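Repair Should Be Part of What a Town Library Lends

November 30, 2018

The public library in Flellurthorpe has lent tools since June of last year. Residents may borrow drills, sanders, soldering irons and sewing machines on the same card they use for books. The service now holds 80 items, and the loans desk recorded 1,214 tool loans in its first full year. By any ordinary measure of library use, this is a success, and the town council has described it as one.

The council is now considering whether to extend the service. The proposal before it would add more tools of the same kind, chosen from a supplier's catalog, at the same branch. This publication supports the spending. It does not support the plan in its present form. A tool is of limited use to a resident who has never been shown how to use it, and the proposal sets aside no money at all for instruction.

The Case for Teaching

Most household goods that reach the Jollgate transfer station have a fault that a patient person could correct. A lamp has a broken switch. A chair has a loose joint. A coat needs a zipper. These are small repairs, and two generations ago many households would have made them without comment. The knowledge was passed on at home or in school shop classes. Shop classes in this district ended many years ago, and the rooms were converted to other purposes.

The library is well placed to take up that work. It is open in the evening. It does not require a membership fee, a purchase or an appointment with a tradesman. Its staff are used to helping people who are embarrassed to ask a question. A person who would never walk into a repair shop with a toaster worth less than the repair may be quite willing to bring it to a supervised table on a weekday night.

Critics of the idea have raised the matter of liability, and it deserves a serious answer. Mains-powered goods can injure people if they are repaired badly. The neighboring town of Hakala has dealt with this by requiring that every electrical item be tested by a qualified person before it leaves the building. The rule adds time to each session – and some visitors have complained of the wait – but it is clear, and it can be explained in one sentence on a sign. Flellurthorpe could adopt the same rule without changing a word. 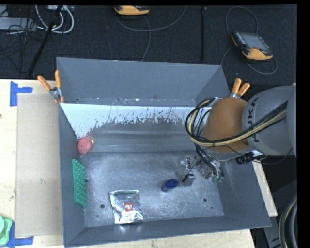 What the Service Would Cost

The expense of a teaching program is modest when set beside the cost of equipment. Hakala pays its instructors $600 a month in total, and runs sessions in a meeting room that would otherwise be dark. Its supplies are thread, glue, fuses, sandpaper and screws. The Flellurthorpe proposal would spend far more than this on a second set of power tools, 13 of which duplicate items already on the shelf.

Duplication is not always wasteful. There is a waiting list for the carpet cleaner, and a second machine would be welcome. The same cannot be said of the tile saw or the larger of the two routers. The council should ask the library for its loan figures by item before it approves a list. Those figures exist, and they should be attached to the agenda so that residents may read them.

A further question concerns spare parts. Many manufacturers do not sell them to the public, and some do not publish repair instructions. A town library cannot change this. It can, however, keep a shelf of manuals, and it can buy common parts in quantity. Trasteck, the hardware cooperative on the east side of town, has offered to supply these at cost for two years. The offer was made in writing in response to the council's own request for comments. It has not yet been answered.

A Recommendation to the Council

The council should approve the funds and divide them. One half should go to tools for which there is a recorded waiting list. The other half should pay for instructors, testing and small supplies over a trial period of one year, with sessions held every second week at the main branch. Attendance should be reported in public at the end of the trial, together with a plain account of what was brought in and what was repaired.

It would also be sensible to set aside a few sessions for school students. Mending a seam or rewiring a plug takes less than an hour to learn, and the library already has a youth program with an established audience.

The item is due to be heard at the council's next regular meeting. Written comments may be left at the loans desk during opening hours.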